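Kheri Waweru on twenty dancers, one school gym and a piece about waiting
March 17, 2023

Kheri Waweru has been making dances for other people since the company she trained with closed its doors. Her own group, Skiltent, is small and has no building. It rehearses where it can, and for most of this winter that has meant a school gym in the town of Mfinanga, between the end of classes and the time the doors are locked.

The project there is called Dranlow. It brings together 20 people between the ages of 13 and 70, most of whom had never been on a stage. They have been meeting twice a week since December and will perform at the Starkivach, the old grain hall by the rail line, which seats 300.

Waweru says the idea came from a piece she made for five professional dancers and toured for two seasons. It was about people waiting for a train that is late.

"I kept watching the audience on the way out," she says. "They would be standing in the lobby, shifting from one foot to the other, checking the door. They were doing the piece better than we were. So I thought, let's ask some of them."

She did not hold auditions. A notice went up at the library and the clinic, and the first people who signed up were in. Two dropped out before the new year, one because of a knee and one because of a night shift, and their places were filled from a waiting list.

The first month had very little dancing in it. The group walked, stopped, sat down and got up again. Waweru asked each person to bring in one movement they make when they are bored. A retired bus driver brought in a way of rolling his shoulders. A ninth grader brought in a way of leaning on one leg and dropping her head back.

"I wrote them all down," Waweru says. "Then we slowed them down, and then we passed them around. By the end of January everybody could do everybody's."

The five dancers from the original cast are also involved. They take turns traveling to Mfinanga, one per session, and will appear in the last section. Waweru was careful about how much she let them show.

"If a trained dancer stands in front and does it beautifully, the whole room tries to copy that. I asked them to stand at the back and to learn from the others for the first few weeks. One of them found that hard, and she told me so. It got easier." 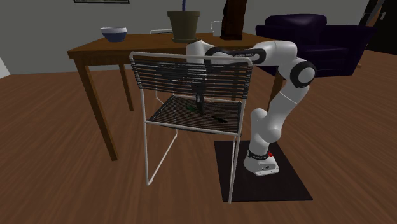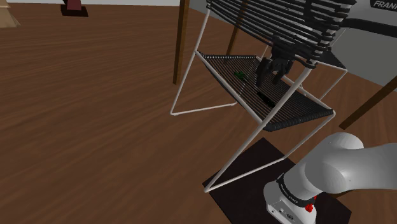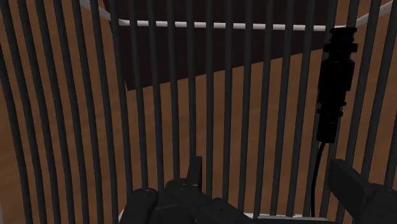
Do the participants need any dance experience to join?
Anyone who can commit to two evenings a week can take part, and each person's movements are adapted to what they can do comfortably.

The music is by a cellist who records the room during breaks and builds the sound from that. There are sneakers on the floor, a heater starting up, and part of an argument about parking. Waweru had planned to use the score from the touring version, but she dropped it after hearing it in the gym.

"It was too grand for us. It told people what to feel before they had done anything."

Money has been tight. The school charges nothing for the gym, but the hall has to be rented, and a bus is needed on both performance nights for the people who live out past the river. A collection at the holiday market brought in $2,974, which covered the hall and part of the bus. The rest comes out of Skiltent's touring income.

Waweru is firm that the piece should not be treated as a school show. There will be a lighting designer and a full technical rehearsal. Tickets cost the same as for any other evening at the Starkivach, with a lower price for students.

"If you let people in for free, they come to be nice to their aunt," she says. "I would like them to come and look at the dance."

She expects it to run just under an hour. The middle section is still being changed. At present it has the whole group seated, facing the audience, for almost four minutes, and some of the younger members find this very long. Waweru has cut it once already and then put the time back.

Asked what comes next, she says several of the group want to go on meeting after the performances. She has told them they can have her Tuesday evenings through the summer. The school has not yet said whether the gym will be open.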